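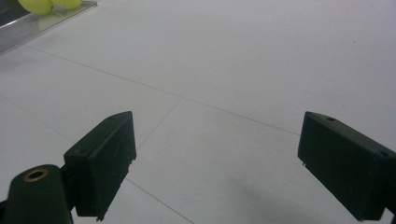 The white squares and gray lines I'm asking about, fruit in its glass tray up in the corner.

Getting scuffs off big white squares without wrecking the gray lines?

Posted by wamholm_renter

Hi all! We moved into our place in Wamholm in August and I love how bright all this white is, but wow does it show everything. Dark scuffs mostly, plus a sticky ring wherever the fruit tray has been sitting (peaches were a mistake). I tried plain dish soap and a sponge. The sticky stuff came up fine, the scuffs just laughed at me. I don't want to use anything that will dull the finish or chew up the thin gray lines between the squares. My neighbor swears by bleach for everything but I'm renting and I'd like my deposit back — it's 400 dollars. Any ideas?

trornent_tidy

Tennis ball! I'm serious, I've done this for years. Rub the scuff with a dry, clean ball, small circles, medium pressure. The felt has enough grab to lift rubbery marks and it's a lot gentler than those green scrub pads. 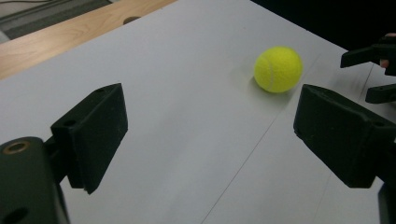

I'd start somewhere you don't look at much and give it 30 seconds before you decide it's hopeless. If the mark turns gray and smeary, wipe it with a barely damp cloth and go again. It works on my white desk top too, though go easy near any seam, and never with a ball that's been outside, because the grit in it will scratch. I keep 2 in the cleaning bucket and the dog gets them when they go bald.

For the fruit ring, warm water and a drop of soap, then dry it right away. I also put a folded dish towel under the tray now and haven't had a ring since.

AdeyemiStreet9

bleach will mess up your grout color dont do it

floltmont_mops

Agree on skipping the bleach. For the gray lines I use baking soda and water mixed to a paste, an old soft toothbrush, and nine or ten strokes per spot, then rinse well. You have to rinse more than you think or it dries chalky and you'll be mad at me. I haven't tried the tennis ball thing but I'm going to this afternoon, we have a big black streak by the back door that I've been hiding under a mat.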